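The White Table Years

I have wanted a plain white table since I was old enough to have opinions about furniture, and for most of my life I was talked out of it. Too clinical! Too hard to keep clean! You'll be wiping it all day! So I owned brown tables, one after another, and I piled them with mail and never wiped them at all.

Then in August the old one lost a leg (long story, involving a sewing machine) and I went straight to Gradby, the secondhand office place out past the Ashby turnoff, and bought the biggest, flattest white thing they had. Getting it through the front door took two of us and a lot of language. I've been using it every day since — for work, for lunch, for wrapping presents badly — and I have become a bore on the subject of tabletops.

The first thing I learned is that white isn't one color. Matte white especially! In the morning mine goes a little blue, like skim milk, and later on there's a pinkish patch at the near corner that I keep trying to rub off before I remember it's only the light. A glossy top throws the ceiling lamp right back in your eyes. A matte one just goes soft and gray where the shadows fall, and you can look at it for hours.

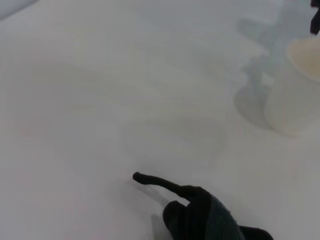
White is fine until somebody sets a drink on it, came the first letter after I mentioned the table in my column, and the only surface worth having in a room with coffee in it is dark oak with a good thick varnish and a coaster within reach of every chair.

Well, I do think about that letter. Drinks are the whole problem. I make mine with far too much milk, and I like it in a paper cup even at home, which my family finds ridiculous. I bought a carton of Flotico cups for a party, 2790 of them because I can't read a listing, and I will be drinking out of them until I retire.

But a paper cup is kind to a white table. It's light, it doesn't scrape, and if you don't overfill it you get no ring. Plain white on plain white looks lovely too, with that one circle of tan in the middle.

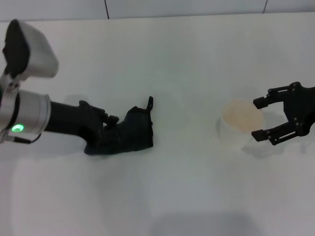 My rule now is to fill to four fingers and stop. I also keep the cup on the right, well away from whatever I'm doing, because I talk with my hands and my left elbow has a mind of its own. When I do spill, I blot first and wipe after. Wiping first just gives you a bigger, thinner spill with a tail on it.

I've tried seven cleaners, including the fancy Indemness one in the tall bottle, and I'm back to dish soap and an old T-shirt. Rinse the shirt, go over it again, then dry it in long strokes toward the window so you can catch the streaks while they're still wet.

The sewing machine lives on the floor now.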